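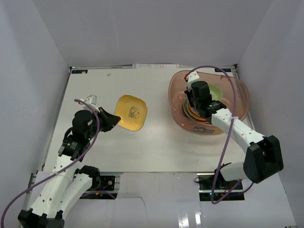 Abwaschen ohne Spülmaschine: was bei uns seit Jahren klappt

Als wir die neue Wohnung bezogen haben, war in der Küche schlicht kein Platz für eine Spülmaschine. Ich habe erst geflucht und dann angefangen, mich richtig mit dem Abwasch zu beschäftigen - und inzwischen mag ich ihn sogar! Eine gut eingespielte Viertelstunde nach dem Essen, Radio an, Fenster auf, und die Küche ist fertig. Meine Tipps sind über die Jahre gewachsen, manche stammen von meiner Schwiegermutter, manche aus euren Kommentaren.

Die Schüssel macht den Unterschied

Wer direkt im Becken spült, verbraucht viel mehr Wasser, als er braucht. Mit einer Spülschüssel kommt man wunderbar hin, und in der Farbe darf man sich ruhig etwas gönnen. Eine helle oder durchscheinende Schüssel hat den Vorteil, dass man sofort sieht, wann das Wasser gewechselt werden muss. Achtet darauf, dass euer größter Essteller flach hineinpasst. Ich habe meine erste Schüssel nach Augenmaß gekauft und durfte sie gleich wieder umtauschen.

Im Becken daneben oder in einer zweiten Schüssel steht klares Wasser zum Nachspülen. Das spart auch Spülmittel, weil man nicht ständig gegen den Schaum ankämpft.

Die richtige Reihenfolge

Gläser zuerst, immer! Danach kommen Besteck und Tassen, dann die Teller, und die Töpfe und Pfannen ganz zum Schluss. Fettige Teller wische ich vorher mit einem Stück Altbrot oder Küchenpapier ab. Das Spülwasser bleibt so viel länger brauchbar, und der Abfluss dankt es euch auch.

Große Küchenmesser gehören nie in die Schüssel. Im Schaum sieht man die Klinge nicht, und ich habe eine kleine Narbe am Daumen, die mich daran erinnert. Einzeln spülen, sofort abtrocknen, weglegen.

Bedruckte und bemalte Teller

Kinderteller mit Tiermotiven, Sammeltassen, das handbemalte Stück aus dem Urlaub: So etwas will man ja lange behalten. Bei diesen Teilen nehme ich nur einen weichen Lappen und lauwarmes Wasser. Die raue Seite vom Schwamm ist tabu, Scheuermilch sowieso. Wenn etwas angetrocknet ist, lieber zehn Minuten einweichen lassen und dann noch einmal drübergehen.

Bei Kunststoffgeschirr setzen sich Tomatensoße und Kurkuma gern fest. Eine Paste aus Natron und wenig Wasser hilft, eine halbe Stunde stehen lassen, dann sanft abwischen. Probiert es aber erst auf der Unterseite aus, nicht jeder Aufdruck verträgt das. Und stellt das Geschirr danach an einem sonnigen Tag ans Fenster, die Sonne bleicht gelbliche Flecken auf weißem Kunststoff erstaunlich gut weg.

Gestapelt werden die guten Teller bei mir mit einem Stück Filz dazwischen. Ich schneide die Zwischenlagen aus einer alten Filzdecke, das dauert keine fünf Minuten und schont die Oberfläche sehr.

Angebranntes im Topf

Ihr kennt das, einmal kurz ans Telefon und der Milchreis sitzt fest. Mein Liebling ist und bleibt die Waschsoda:

1. Den Topf mit Wasser füllen, bis der Boden gut bedeckt ist.
2. Einen Esslöffel Waschsoda hineingeben und umrühren.
3. Kurz aufkochen, Herd ausschalten, über Nacht stehen lassen.
4. Am Morgen mit dem Holzschaber lösen und gründlich ausspülen.

Bitte nicht bei Aluminium und nicht bei beschichteten Pfannen! Für die nehme ich nur warmes Wasser mit einem Spritzer Spülmittel und viel Geduld.

Trocknen lassen oder abtrocknen?

Teller und Tassen dürfen bei mir an der Luft trocknen, Gläser und Besteck trockne ich ab. Wir haben hier sehr hartes Wasser, und Kalkflecken auf Gläsern machen mich wahnsinnig. Ein altes Leinentuch ist dafür unschlagbar, viel besser als Frottee, weil es nicht fusselt. Neue Leinentücher unbedingt zweimal waschen und den Weichspüler weglassen, sonst nehmen sie kein Wasser auf.

Schwamm, Bürste und Lappen

Eine Bürste hält länger als ein Schwamm und trocknet schneller. Ich hänge sie mit den Borsten nach unten auf, damit das Wasser nicht in den Holzgriff läuft. Baumwolllappen wandern alle zwei Tage in die Kochwäsche. Einen Schwamm habe ich nur noch für Backbleche, und der wird jede Woche getauscht.

Annunziata Colombo hat mir im Oktober noch einen tollen Trick für Thermoskannen geschrieben: einen Löffel rohen Reis und etwas warmes Wasser hinein, Deckel drauf und kräftig schütteln. Ich war begeistert, sogar der alte Teerand ist weg! Den Reis danach durch ein Sieb abgießen, er soll nicht in den Abfluss.

Nächstes Mal geht es um Holzbrettchen und das richtige Öl dafür. Wer schon Fragen dazu hat, schreibt sie gern unten in die Kommentare.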